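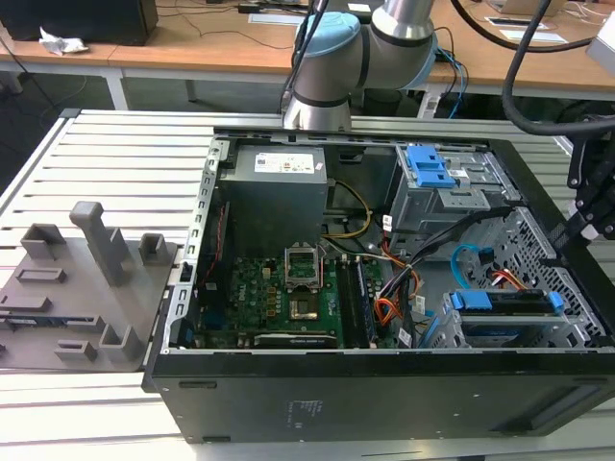 Fig. 1. Tower on its side with the panel off, power supply at upper left and socket open.

Desktop Hardware, Session 3: Getting to Know the Inside of the Case
Notes by Intan Govindasamy, with corrections from Rizal Pattinasarany

Welcome back, everyone, and thank you for bearing with the slow start on Monday. I promised to type up what we covered so that the people who were out could catch up, and as usual I have written more than I meant to. Take what you need and skip the rest!

Laying the case down

Always put the tower on its side before you start, with the open side facing the ceiling. A few of you like to work with it standing up, and you can, but a dropped screw will roll somewhere you won't enjoy looking for it. Unplug it at the wall first, please, and then touch bare metal on the case.

Finding your way around

Begin with the power supply, the big gray box in the corner of Fig. 1. It has a white specification label on top, and I would like you to get into the habit of copying a label like that into your notebook before anything else. From there, follow the yellow and black wires toward the board. The drives are over on the other side, held by those blue plastic latches and clips, and they connect with the thin flat SATA cables. One of ours is bright blue and very easy to follow with your eye (I wish they all were).

Memory

In Fig. 1 there are two modules seated in their slots. In Fig. 2, further down, both slots are bare, and you can see the white latches at the ends. Press the latches outward, let the module rise, and hold it by its short edges. When it goes back in, line up the notch first and then push evenly until the latches come up by themselves. Haziq asked how hard to push, and the best I can offer is "harder than feels polite," provided the notch is lined up.

The processor socket

Please be gentle with this part. The retention frame is the metal piece with the hinged lever, and once it is lifted the gold-colored contacts are exposed. Fingers, sleeves and thermal paste all need to stay away from them. A bent contact can mean replacing the whole board, and I would much sooner spend our 90 minutes on something else. Look for the fine gold square just below and a little left of the Dell logo in Fig. 2, with the raised frame to its right.

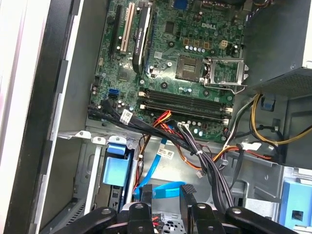 Before next time

Draw the board from memory on one sheet of paper. It does not need to be pretty. Mark the socket, the memory slots, the expansion slots and the graphics card, and then compare your drawing with both figures. Piret has kindly offered to look over sketches before class if you want a second opinion.

Cable practice is on page 16 of the workbook. Bring a pencil and a small flashlight.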